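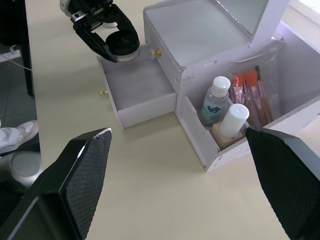 4. Refitting the drawers

Let new drawer paint cure for 8 days before you put anything back together. Rub a plain white candle along both runners, then wipe off the crumbs. Small drawers need this as much as big ones - on a white organizer with gold knobs, pull the lower drawer fully open and check its side walls for paint ridges.

1. Sand any ridge with 165 mm strips of fine paper.
2. Slide the drawer in by hand. Do not force it.
3. Tighten the knob screw last.

Note: Gutska wax may be used in place of a candle.

Caution: Keep wax off unpainted faces.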